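Brurnness, Season One: The Box Set

Reviewed by Pramila Tyagi
Jul 3, 2026

The pilot of Brurnness opens on a ferry captain who can't remember the crossing he has just made, and for ten minutes I was all in. Then the detective shows up. She drinks, she has a dead brother, she stares at the water. I have met her before, on better shows, and so have you.

The setup is good, I'll give it that. An island town loses the same 57 minutes every night. Everyone wakes up standing somewhere else, and the town council decides the smart move is to say nothing until tourist season is over. Mamta Semwal plays the mayor with a wonderful tired politeness, and her scenes are the only ones where the writers seem to know what the show is about. 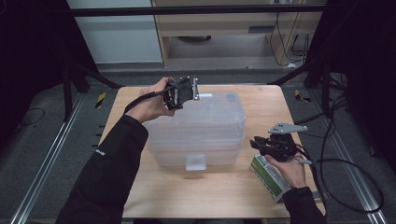
The trouble starts in episode four, when we leave the island for the mainland lab at Skamholm. Every question the show had been asking gets handed to a man in a lab coat, who answers half of them in one speech. Salvador Simões does what he can with it. He's a charming actor, but no one could sell the line "Memory is just weather." It gets said twice.

People keep telling me the back half is a slow burn. I'd call it slow. Episode seven spends most of its running time on a power outage that has no effect on anything, and the romance between the captain (Majdi Bitar, very good, badly lit) and the detective arrives so late that I thought I'd skipped an episode. I went back and checked. I hadn't.
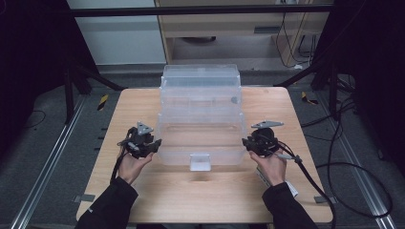

As for the set itself, you get 2 commentaries, both from director Geeta Sengar, and a booklet of production sketches. The commentary on the pilot is worth hearing. She talks plainly about how little money they had and which shots of the harbor had to be dropped. On the finale she mostly watches along — there are long silences, and I can't say I blame her.

The finale does explain the missing time, sort of. The explanation contradicts the mayor's ledger from episode two, the one with 382 names in it, and the show seems to hope we've forgotten. A second season is due in November. If it's set on the island and gives Semwal more to do, I'll watch the first episode. I wouldn't pay full price for this one.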